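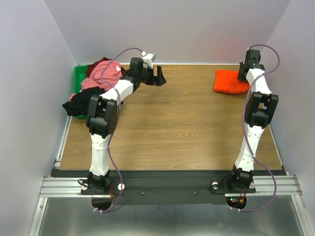 How much clear table should you leave around a pair of folding arms?

Enough that each arm can stretch out fully in every direction it can turn, plus a hand's width more, with nothing on the table except the laundry and the bin it came from.

I get asked this one more than anything else on the page, and I do love it as a question, because people usually come to it after they've tried the other way (the mug, the phone, the pile of mail "just for a minute"). So let me go through the habits we keep at our bench. Some come from the Sidow shop sheet, which Cinzia Sanna wrote up for our little group in Gindach, and some I picked up by getting things wrong all by myself.

Start with the bin. Put it in a far corner and leave it there, the same corner every time. Ours go far left, and the folded things go over on the right, so the work always travels one way across the table. A bright bin is a help to you as well as to the arms, especially if you wash a lot of dark clothes. Don't heap it so high that sleeves and corners trail over the side, if you can help it. A bit of droop toward the wall does no harm, but a droop toward the arms gets caught, and then you have the whole load on the table at once!

Go through pockets before anything reaches the bin. Coins, tissues, hair clips, the lot. Buckles and long drawstrings I still fold by hand, and I expect I always will.

Now cables, which I could talk about all afternoon. Tie each one to the arm it serves, but leave a good generous loop wherever there's a joint, so the arm can bend without tugging. Then move the arm slowly through its whole reach with the power off and watch the loop as you go. If it pulls straight anywhere, let out more. If it drags over the cloth, take a little back. Elisa Pace snips her old ties and puts on fresh ones every June, and I've copied her ever since.

Plain walls on three sides are worth the trouble. They keep socks from going over the back (you will never find them), and they keep elbows, cats and small children from leaning in from the side. The open side is then the one you have to mind. We put a strip of tape on the floor 25 inches out from the table, and while the arms are live everybody stays behind it, me included.

Keep the stop button where you can slap it without reaching past an arm. Test it first thing, before the first shirt. And never, please, go in to straighten a corner while the arms are only paused. Stop them properly, wait for them to settle, fix your corner, step back over the tape and start again. It feels fussy for the first week and then you don't notice you're doing it.

Wipe the table with a barely damp cloth and let it dry before you start, and brush the lint off the gripper fingers at the end of each session. Anything electrical underneath gets a soft dry brush with the plug out, never a spray.

We write each load in a notebook, and at 100 loads we go over every screw on the mounts. The book lives on the shelf by the door with a pencil on a string.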